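4. What the diaries told us about choosing kitchen worktops

I had gone into this part of the study fairly sure that price would settle everything. I'd fitted two kitchens of my own by then and both times I bought whatever was left over once the boiler had been paid for, so I suppose I expected other people to do the same. The diaries say otherwise. We asked 47 households to keep a notebook for as long as their kitchen was being done, and to write in it whenever they made up their minds about something (or changed them, which happened a lot!). Amr Filali and I then read every notebook separately and marked up each passage where a worktop was mentioned.

Money does come up, of course, but mostly at the start and again at the very end when the invoice arrives. In between, people write about light. They write about how a sample looked in the showroom and how it looked at home at teatime in March with the big light on, and they write about it at enormous length. One woman in Vodville carried the same square of Tillora up and down her stairs for a fortnight - she had no upstairs kitchen, she just liked the window up there.

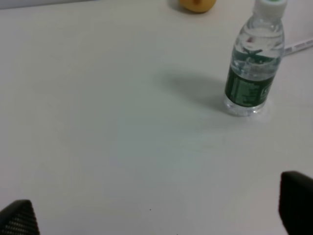 Figure 4. White surface with a water bottle.

The second thing is joins. I had given joins one line in the coding sheet and we ended up having to split that line into four, as people kept telling us different things under the one heading. Some meant the corner where two lengths meet, some meant the gap at the wall, some meant the edge round the sink, and a few meant the place where the old worktop stopped and the new one began, having only paid for half. The corner is where tempers went. A fitter would say the mitre was fine, the householder would run a finger along it and feel a ridge, and the notebook would go quiet for a couple of days and then start up again in capitals.

Ovametti owners complained about joins far less than Tillora owners did, and I'd love to make something of that, but the Ovametti group was small and most of them had straight runs with no corner at all. Amr wanted it left out. I wanted it in, with a warning on it, so you may take this sentence as the warning.

Then there is the business of who decides. In 68 passages the person writing says "we" at the start of a decision and "I" by the end of it, and I find that rather touching, or possibly alarming. Sometimes the other half had simply lost interest. Sometimes there had been a row about drainer grooves. We didn't interview partners separately, and if I were starting again I certainly would - you get a very lopsided picture of a marriage from one person's notes on splashbacks.

Regret was rarer than the trade likes to make out. Only 7 households said outright that they wished they'd picked something else, and in most of those the real trouble was the height, which had been set by the old units and never thought about again. The Ortuño fitters were good at raising this early, with a tape measure and a chopping board, and several notebooks mention it kindly.

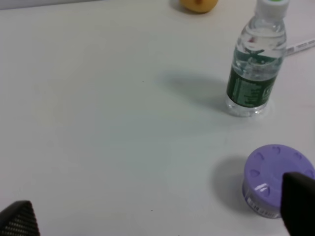

Did the people who took longest to choose end up happier with what they got?

Only slightly, and the difference went away once we set aside the households who had been held up by late deliveries. Long choosing went along with long notebooks more than anything else. The quick deciders were brief about the whole thing and mostly stayed brief, so we know less about how they felt, and I wouldn't want to lean on it too hard. What does seem to help is seeing a sample at home before ordering, even just overnight, and that holds for the slow and the quick alike. I come back to samples in section 5, together with the question of who pays for them.

Working draft, 7/25/21. Please ask the authors before quoting. Contact | Copyright | Back to top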